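Home | Classes | Recitals | News | Find Us

Baston Dance Studio Moves Its Recital Again

Saturday, March 13, 2021

The Flavonska School of Dance has moved its spring recital to September, which will come as a relief to the tap class and a blow to anyone who already bought the tights.

It is the second new date for the show, first planned for the stage at Temolwood Hall. The hall seats 100 and is presently letting in a good many fewer. Director Tanner MacPherson looked at the number of dancers, then at the number of grandparents per dancer, and picked up the phone.

"I could have let in the families or the dancers," MacPherson said. "The families wanted to know which one was cheaper."

The program will stay as it was. Ballet opens, jazz follows, and the adult beginners close the first half with a waltz they have now been rehearsing longer than some people stay married. Running time is listed as 90 minutes. Parents who sat through the last one may wish to bring a cushion.
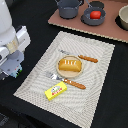
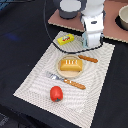
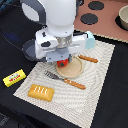 Tickets from the old date will be honored at the door. Refunds are available too, though the form asks for a reason and MacPherson admits he reads them aloud in the office.

Costumes are a touchier matter. They were measured last fall, and the junior ballet class has gone on growing without asking permission. Kyriakidis Dancewear has agreed to let out the seams on any bodice it sold, up to 2 inches. Past that, families are looking at a new one, or at a very upright performance.

Classes go on as usual in the meantime, with 3 open spots in Thursday beginning tap. No experience is needed. Downstairs neighbors are a drawback.

The new recital day will be posted on the studio door as soon as the hall confirms it. Please don't write it in pen.

Contact the News Desk | © 2021 Baston community news | Back to top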